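Sunday

Woke before six with my neck stiff and lay there listening to the rain in the gutter. It has rained most of November. The bucket under the landing skylight was three parts full, so I emptied it, put it back and went down to light the stove. The kindling was damp. I used the last of the good stuff from the box and made a note to split some more, then remembered the hatchet is still at Hrvoje's.

Porridge, then the accounts for the boat. I had been putting them off. The mooring at Rimine has gone up again and the letter says it must be paid in full before the new year, where they used to let us do it in two halves. My share comes to 300, which I have, but it means the new cover will have to wait until spring. I wrote the cheque and could not find an envelope that was the right size, so it is folded in a brown one meant for seeds.

The engine is the real worry. When we laid her up, Hrvoje thought the knocking was the coupling and I thought it was the mounts. We had the boards up for most of an afternoon and neither of us proved anything. Grgić looked at it from the pontoon without getting on board and said mounts. I did not say anything to Hrvoje about that on the way home, but he had heard it as well as I had.

At ten I walked down to the yard to check the lines. The river was up over the lower step and very brown, with a good deal of rubbish coming down, mostly branches, and a blue plastic barrel that went round and round in the eddy below the bridge and would not leave. The Fondanon had slipped her stern fender and was rubbing on the tyre. I put the fender back and doubled the rope. There was a little water in the bilge, nothing to speak of. I pumped it out and counted the strokes out of habit. Cabin smelt of diesel and wet carpet. I took the two cushions that had mould on them and carried them home under my arm inside a bin bag, which split on the hill.

Met the woman from the end house with her dog. She asked if we were selling the boat. I said no, who told her that, and she said she thought it was common knowledge. I should like to know where that started. We talked about it once, in the summer, when we had both had a drink and the pump had failed for the second time in a week. That was all it was. I said we would be out as usual after Easter and she said oh good, but I don't think she believed me.

Back by half past eleven. Scrubbed the cushions in the bath with vinegar and stood them up by the boiler. They look no better. The piping has rotted on one of them and I suppose I shall have to unpick the lot. Ironed two shirts while I was up there and found the missing button from the grey one in the bottom of the peg bag.

Bread, cheese and the end of the soup for lunch. I read the paper, or the bits of it I hadn't read yesterday. Then I sat down with the chart of the upper river and tried to work out how far we could get in a week if the locks are all open. Last time we allowed ourselves 7 hours a day and were too tired to cook. I would rather do less and stop at the places we always go past in the rain. There is a landing below Presteo with three rings in the wall and a path up to a shop, and in all these years I have never been up that path. Hrvoje will want to push on for the top lock. He always does, and then he complains about his back.
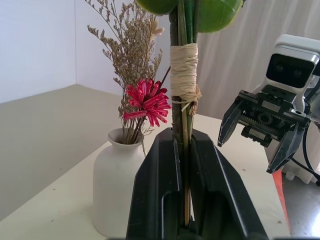 Stems tied round with a good thick collar, and the white vase. 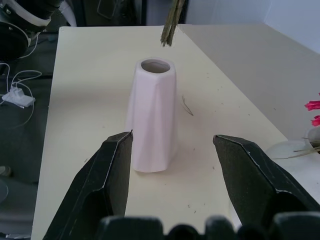

The phone went at two and it was my sister. She had been to see Mother and found her well but cross. The new people at the home keep moving her chair away from the window to get the tea trolley by, and then not moving it back. My sister had words with someone. I said I would go on my usual day and see whether it had made any difference. She also wanted to know about Christmas and I said I hadn't thought about it, which was true. She has thought about it a great deal. I am to bring the pudding and the folding chairs. I have only got two folding chairs, the other pair being on the boat, so I shall have to fetch those up as well and give them a scrub. I wrote that down under the hatchet.

She asked after my tooth. It is all right if I keep to the left side.

After that I couldn't settle. It stopped raining for half an hour so I went out and did the gutter at the front, where the leaves from next door's sycamore collect. I had to go up the ladder 3 times because I kept leaving things at the bottom. A great deal of black muck, a tennis ball, and the bracket at the far end has pulled out of the board. The board is soft there. I could push my thumb into it. I have been pretending for two winters that it was only the paint. I screwed the bracket in again further along where the wood is sound, and that will hold for now, but the whole length wants doing, and it will need to be somebody with a proper tower and younger knees.

The skylight will be the same story, I expect. I looked up at it from the landing with a torch and could not see where the water gets in. It runs along the underside of the frame and drops from the corner, so it could be coming from anywhere. I put a bead of the black stuff round the edge from inside, knowing quite well that it ought to be done from the outside.

Hrvoje came by at four, with the hatchet, without being asked. He had sharpened it. He sat in the kitchen in his coat and we had tea and the last two slices of the ginger cake. I showed him the mooring letter. He said he had had his and thrown it across the room. Then he got out a bit of paper with a drawing of the engine mounts on it, front pair and back pair, with measurements, and said he had been thinking about it and it might be worth changing the front two before we touched the coupling. I said that sounded sensible. I left it there. It can be his idea, I don't mind, as long as the thing gets done before March.

We worked out that it is a day's job with the two of us if the bolts will shift. He thinks they will. I think one of them won't, the one at the back on the port side that you can only reach lying on your front with your arm through the frame. He has a long bar that belonged to his father. I have got penetrating oil and I'll go down in the week and give them all a soaking, then again a few days later, and we'll see.

I told him what the woman with the dog had said. He went a bit quiet and then said he might have mentioned it at the chandler's, that we had once talked about it. Only in passing. So that is where it started. I wasn't angry, or not very. I asked him straight out whether he wanted to sell. He took a while over it. He said he wanted one more summer with the engine running properly and then he'd know. I said that was fair enough. I don't know what I would do with my half of the money. Have the gutter board done, I suppose.

He wouldn't stay to eat. He had left his lights on and I had to go out after him with the jump leads, which took a good ten minutes in the wet, with both bonnets up and neither of us able to read the plus and minus. It started at the second try.

Supper was a baked potato and the cold ham. Split some kindling on the back step afterwards under the porch lamp. The hatchet is sharper than it has been since I bought it and I nearly had the end of my glove off. Filled the box and put a second lot in the oven to dry on the bottom shelf with the door open.

Turned the cushions round. One side is nearly dry.

Bed at ten. Raining again, and the wind has gone round to the west, which will push more water up against the yard wall. I doubled the stern rope but not the bow. I shall go down first thing and look. Must remember: stamp, penetrating oil, chairs, ring about the board. Bucket in place.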